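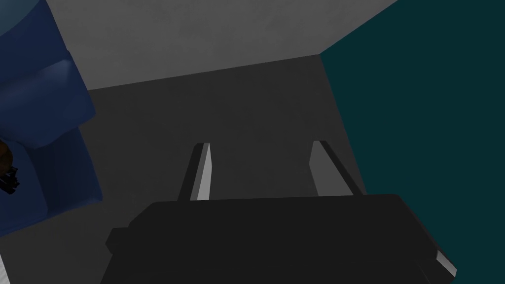 Re: [Jusberg-allotments] Painting the old shed

On 22 May 2022, a plotholder at Perrin Road wrote:
> Has anyone used spray paint on a shed door? Mine is peeling
> badly and I can't face two days with a brush. Also, is the
> bean swap still on?

Oh, I feel your pain! I did mine in February (daft month for it, my fingers were blue) and I went with a brush for the boards and cans for the hinges and the bolt. Spraying the whole door sounds quick, but on rough wood it just drinks the stuff and you'll be back at the shop before lunch. I'd scrape off the flaky bits, go over it with coarse paper and then slap on a tin of Prulley shed paint. Mine's still looking smart, apart from the corner where I lean the spade.

If you do spray the metal bits, pick a still day. My neighbour's rhubarb and I have only just made up.

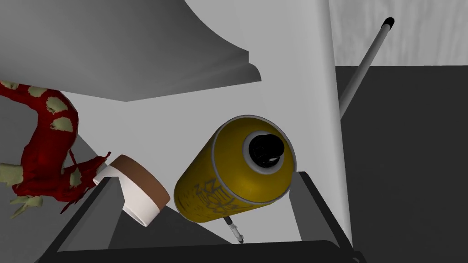
BEAN SWAP

Yes, still on! Usual place by the water tank at plot 41. I've got far too many runners and would love some borlotti, or any squash really (not courgettes, please, I'm begging you). Bring your own envelopes, we ran out last time.

See you there, and good luck with the door!

Plot 2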